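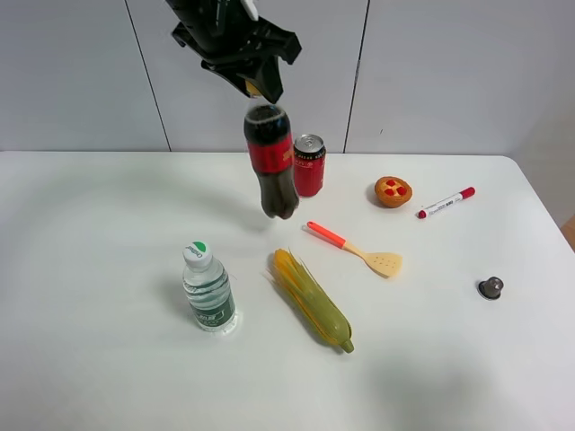

Chapter 4 is where I finally get to talk about rules, and I know how that sounds. Stay with me. A standard for a robot that picks things up is mostly a long list of moments when something could go wrong, written down by people who were tired of arguing over them afterward. Take a bottle of cola held up in a gripper with a soda can standing right behind it. How high does the bottle have to be before the arm is allowed to move sideways? What counts as touching the can? Who gets to stop the arm, and does the bottle stay in the fingers when they do? Every one of those questions has a dull answer on paper somewhere, and by the end of this chapter you'll be able to write dull answers of your own.

I learned this the slow way. My first real job was at Irncombe, in a handling lab with one arm, one table and a three-ring binder that held the cell rules. The binder had 55 pages and I read maybe four of them before I pressed start. Kirstin Baird, who ran the lab, let me work until lunch and then asked me what our clearance height was. I said "high enough." She handed me the binder and went to get a sandwich.

So let's begin with clearance, the same place she made me begin.

4.1 Lift first, then travel

Clearance height is the distance between the lowest point of whatever you're carrying and the tallest thing you might pass over. Please notice the first half of that. New programmers measure from the fingertips, and then they pick up a bottle by the neck and most of it is hanging below the fingertips! The arm's controller has no idea unless you tell it. Good practice is to enter the size of the object along with its weight, and to set the travel height from the bottom of the load.

Flat things fool people too. A marker lying at an angle or a toy spatula on a table is no trouble to fly over, but it's a nuisance when you want to set something down. The Irncombe binder had a separate rule for that (placing zones have to be checked just before release, and again if the arm has paused), and I've carried it to every cell I've worked on.

4.2 Full containers

Liquids get their own section because they move after you've stopped. At Momenthorpe, where I went next, the house rule was that any filled container had to be run at reduced speed for its first 10 lifts, with a person at the stop button, before anyone could raise the limit. I thought that was fussy. I now think it's about right, and I use it with my own students.

Two things to write into your procedure:

The grip force for each container, tested full and tested empty. A soft plastic bottle that holds its shape when it's full can fold up when it isn't.

What the gripper does on a power loss. Some hold, some let go. Look it up before you need it, and put the answer on the front of the cell where a visitor can read it.

4.3 Writing it down

A lift that isn't logged can't be compared with anything. The Cowie sheet, which you'll fill in during the exercises, asks for the object, the grip point, the speed, the result and your initials. That's all. My class last October turned in 1323 lines on it, and of those 995 were complete enough to use — the rest were mostly missing the grip point, so do check that column before you hand yours in.

Before you go on to 4.4, find the rules for the cell you'll be using and read them all the way through. If your cell doesn't have any, start a page now with the clearance height at the top. We'll add to it as we go.

Textbook > Part Two: Working Cells > Chapter 4: Rules for Picking and Placing

Related chapters
Chapter 3: Grippers and What They Hold
Chapter 5: Stop Buttons, Fences and Floor Tape
Chapter 7: The Brotbridge Checklist
Appendix B: Blank Cowie Sheets

Copyright Brotbridge Learning | Contact | Back to top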